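家务与客房整理实务 讲义四
床面上的衣物折叠:铺面、摊平、成形

本讲承接上一讲的换床单。很多人换完床单就在床上叠衣服,高度合适,地方也够大。折叠台当然更好用,但一般家庭和小型客房没有折叠台,所以本课程的折叠练习一律在床面上做。

一、铺面

床单要先拉平再放衣物。从床头一侧开始,沿长边往外拉,最后处理远端的边。床单容易滑动时,远端的边用小夹子夹两处,夹子不要夹在正中,偏向两头一些,中间才不会鼓起来。浅浅的斜纹可以不管,手掌压过去还能摸到棱的褶子要重新拉。

床单颜色与衣物颜色最好有深浅差别。深蓝衣物放在灰绿色床单上,边缘容易看清,袖子有没有翻出来也一眼能看到。 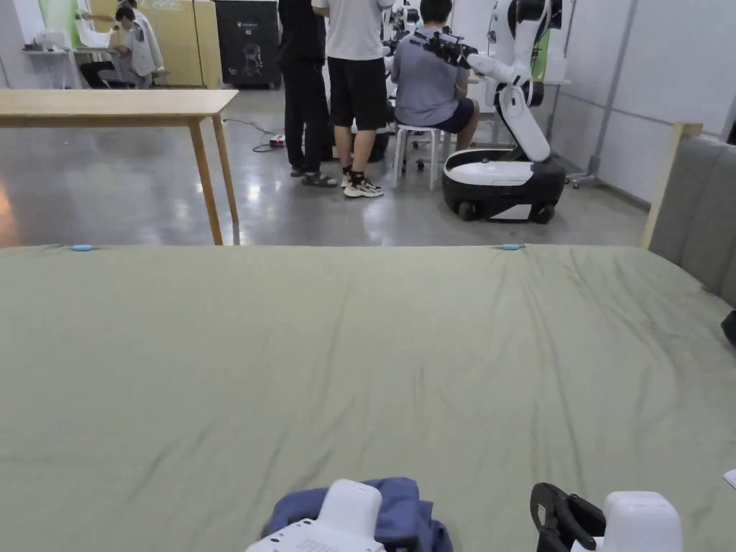

斯托尔特科姆,12月17日

本讲的练习件是一件深色上衣。起始状态是揉成一团放在床面上,不预先整理。练习者站在床的长边一侧,衣物离自己这边的床沿要近,手臂不必伸直就能够到。放得太远,人会趴向床面,腰很快就累,刚拉平的床单也会被带皱。

二、摊平

1. 先找领口。领口比较硬,团在一起时也能摸出来。
2. 捏住两肩提起,轻抖一下,再放回床面。
3. 衣身铺开以后再理袖子,先理压在下面的那只。
4. 下摆左右两角各拉一次,力量要小,针织料子拉大了会变形。

摊平这一步占用的时间最多。伊努拉班上学期的记录是,初学者完成一件要133秒,其中大半花在找领口和翻袖子上。熟练以后可以降到四十秒以内。不要为了省时间跳过下摆,下摆歪了,后面对折的边就对不齐。

三、成形

基本折法分四步:左侧向内折三分之一,袖子顺着折边放下;右侧同样;下摆向上折到胸口;再对折一次。成品放在床面靠近自己的一边,圆边朝外,后面要摞起来的话都朝同一个方向。
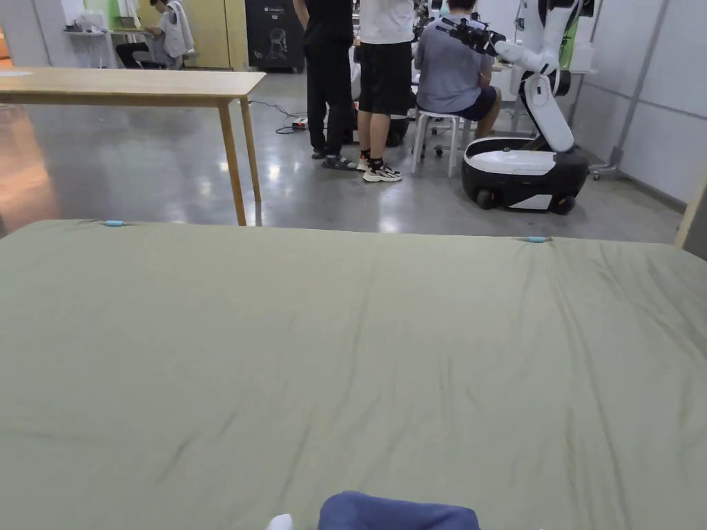 圆边朝外是为了取放方便,从一摞里抽一件时不会把上下两件带散。酒店布草间多数也是这个放法,滕恩和弗利德比两个教学点都按此统一。

尺寸以18厘米宽为准,抽屉浅的可以改为11厘米再卷一次。厚卫衣不要卷,平放在最下面。带帽的先把帽子向背面翻平,再开始折两侧。

四、床面上的其他东西

折叠之前,床面中央要留出来,随手放下的东西移到床头或床角。手机、纸张、零食袋、塑料袋都是常见的,堆在靠床头板的一侧问题不大,但要离衣物展开后的范围至少一个手掌宽。袖子摊开比想象的要长,很容易扫到旁边的小物件。
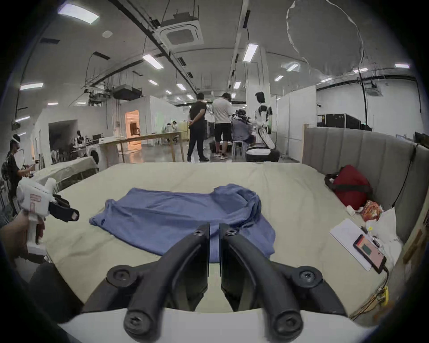

袖子和领口往往不在同一个方向上。一只袖子已经伸出来,领口那边还堆着布料,这时候不要拉袖子,应当从领口那堆布料往下找肩线。拉袖子只会让整件衣服转一个角度,领口还是堆着。

浅色床单上练习时,浅色小件(纸片、线头、标签)不容易看到,开始前用手掌从左到右抹一遍。有线的东西,线要顺着床边走,不能横过床面。

五、课后练习

同一件上衣连续折五次,每次都从揉成一团开始。记录每次用时,以及成品宽度与18厘米相差多少。再换一件不同料子的上衣重复一遍。记录表于2月第一次课交。

联系:客房实务教研组 | © 斯托尔特科姆家政培训中心 | 返回顶部

读者留言(3)

芦苇岸:夹子夹两处这个办法试了,床单确实不跑了。我家床垫厚,要用开口大一点的夹子。

晚饭后散步:请问衬衫也是这个折法吗?扣子要不要全扣上?

豆角焖面:回楼上,讲义五有衬衫,扣第一颗、第三颗和最下面一颗。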